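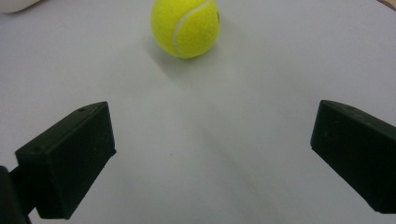 1/4

Tennis ball season is back at our place and I am so happy!! Found this one on the table this morning and just stood there admiring the fuzz. That yellow-green! That curvy white seam!

2/4

We play on the public courts in Flasberg, 2 of them, and in June you wait your turn. Totally worth it — the evenings are gorgeous.

3/4

My best rally last summer was 61 shots. I want 62. I'd even take 61 again!

4/4

Courts open at 7. Bringing plums. Come hit with us!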